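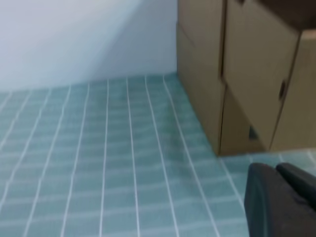

Tribuna_Norte escribió:
A ver si alguien me explica lo del Moltness, porque yo ya no doy para más. El míster sale en rueda de prensa y suelta que el director deportivo "hizo el mercado desde el sofá". El otro contesta en la radio a las dos horas. Y nosotros, con seis fichajes pendientes y un lateral izquierdo que es diestro. Con menos material que una caja de cartón arrimada a una pared blanca se han montado defensas, de acuerdo, pero a la caja al menos no le hacen un caño cada domingo.
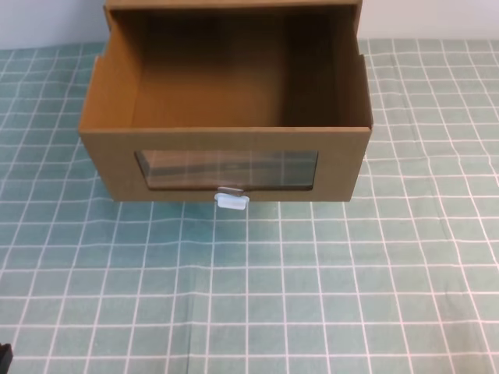 Lo que me molesta es el momento. Ganas 2-0 al Kirndale, la gente sale contenta y al día siguiente solo se habla de los dos señores y sus rencores.

cisternas_n escribió:
Yo estoy con Hijazi. Un entrenador que se queja de la plantilla después de ganar ya está preparando la excusa para cuando pierda. Lo hizo igual en el Etley, en diciembre, y acabó como acabó.

RandaH escribió:
Acabó cuarto, Nahuel. Ojalá todos los desastres fueran así.

cisternas_n escribió:
Cuarto con la segunda plantilla más cara. Y peleado hasta con el utillero.

RandaH escribió:
Lo del utillero lo contó un portal que también nos traía un delantero brasileño cada verano. Hijazi lleva más de 20 fichajes en el club y me sobran dedos para contar los buenos. Que el míster lo diga en público es feo, pero mentira no es.

gradabaja4 escribió:
Haddadin defendiendo al míster, qué sorpresa. Para mí son los dos iguales - uno ficha mal y el otro los pone fuera de sitio. El chaval de la cantera sigue calentando en la banda desde que empezó la liga, debe de estar ya a punto de hervir.

Tribuna_Norte escribió:
En eso sí coincidimos. ¿Alguien sabe si juega contra el Etley o sacamos otra vez al diestro por la izquierda?

cisternas_n escribió:
Al diestro. Y si sale mal, rueda de prensa.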